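The Gekura shelf fault was a failure in a household tidying robot made by Olto, recorded during shelf trials at Enier in February 2022. The robot stopped with an arm raised and did not respond to its stop command for 72 seconds.

White open shelving beside a white appliance, Enier.

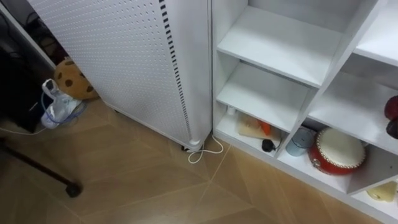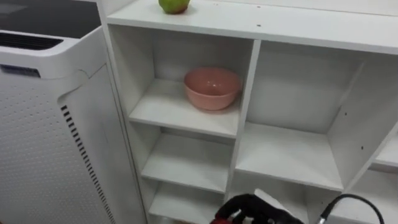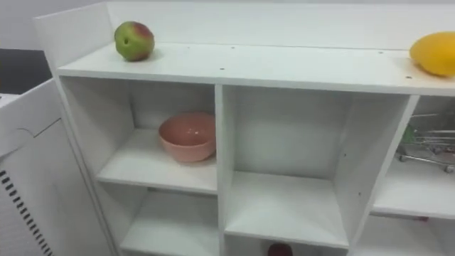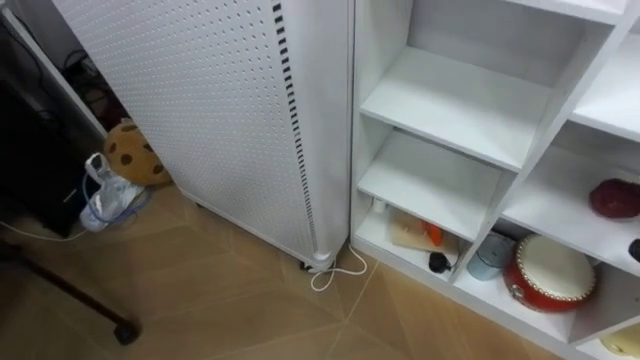

Hamish Dow wrote later that 3 earlier stoppages had been logged as network errors and should have ended the trials.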